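Keep the Waiting Room
April
By Kolbrún Ragnarsson

When I moved to Zerstead, the railway station had a waiting room with a heater and two long benches. It closed four years ago. The company put up a glass shelter on the platform, and the trains to Cliltberg are now shown on a phone.

I am told this is no loss. People arrive later, because they know the exact minute of the train. I do it also. But I think a town needs some places where one may sit and buy nothing, and we have let them go very easily.

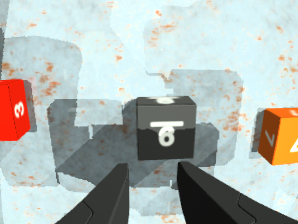 What waiting was good for

I learned much of my English in that room. An old man corrected my prepositions for a whole winter, and he was strict. In a café we would have had separate tables. On the bench we had 30 minutes and the same late train.

Children also learned something there, I believe. They were bored, and then they found a game or asked a stranger a question. I do not want to make boredom sound holy. It was often cold and the clock was wrong.

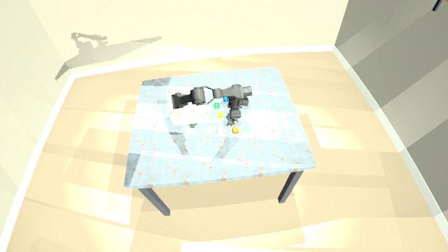 A small request

In Tronodton the old room was opened again, with a key kept at the bakery. The cost is small and the benches are full on wet mornings. I ask our council to try the same for one winter. If the room stays empty, lock it again and I will write no more about it.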